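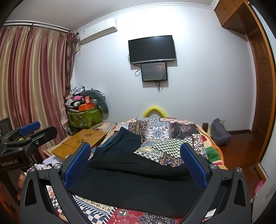 Why did we lose the second half of the evening pass? The rotator hit its cable stop at 143 degrees and sat there, pointing faithfully at a hill, while the satellite went the other way.

12 Jul 2024

Ground station Drivska, evening session. Ga-eun on the laptop, me on the ladder, Stanisława on the phone from Wieczorek telling us what her station could hear, which was everything.

First half of the pass was good. Signal came up out of the noise a little later than predicted, Doppler curve clean, 16 frames decoded before the antenna stopped. After that, static, and a long silence on the ladder. I had set the stop last November to protect the coax and then written the value on a piece of tape, which I stuck to the inside of the box lid. The box lid was closed. I recommend this method to anyone who enjoys surprises.

Moved the stop. Retied the coax with a longer loop and swung the antenna by hand through the full range, twice. It no longer catches on the bracket. It does squeak at the north end, and I have decided this is a feature until it rains.

Second pass, lower elevation. Rotator behaved. Decoder did not. Ga-eun found it was still running the old settings file from the Jinside laptop, with the wrong baud rate, so we recorded the raw signal and will decode it later. The recording came to 1,818 megabytes for a bird that was mostly behind the trees. Copied to the shared disk under tonight's pass folder. Please don't rename it. Last time somebody tidied the names and we spent an afternoon comparing two identical files for differences.

Orbital elements: we were using a set that was 2 weeks old. Stanisława's were fresh, and her rise time was closer to what we heard. Atudard (our scheduler, for anyone new) is supposed to fetch new elements every night. The log says it does. The log has been saying so very cheerfully while writing them to a folder that nothing reads. Ga-eun changed the path and ran it by hand. New elements loaded, and the predicted rise for the next pass shifted toward Stanisława's number. She was gracious about it for almost a whole minute.

Noise floor is still higher than in spring. I blamed the neighbor's solar inverter, but it was just as bad well after sunset -- so either the panels run on moonlight or I owe him an apology. Next suspect is our own power supply. Try the battery.

To do:
Decode the raw recording with the right baud rate.
Write the stop value somewhere with a lid that opens.
Check the nightly fetch in the morning before believing the log.
Run one pass on battery and compare noise.
Grease for the north end squeak.
Ask Stanisława for her half of the first pass so we can stitch the frames together.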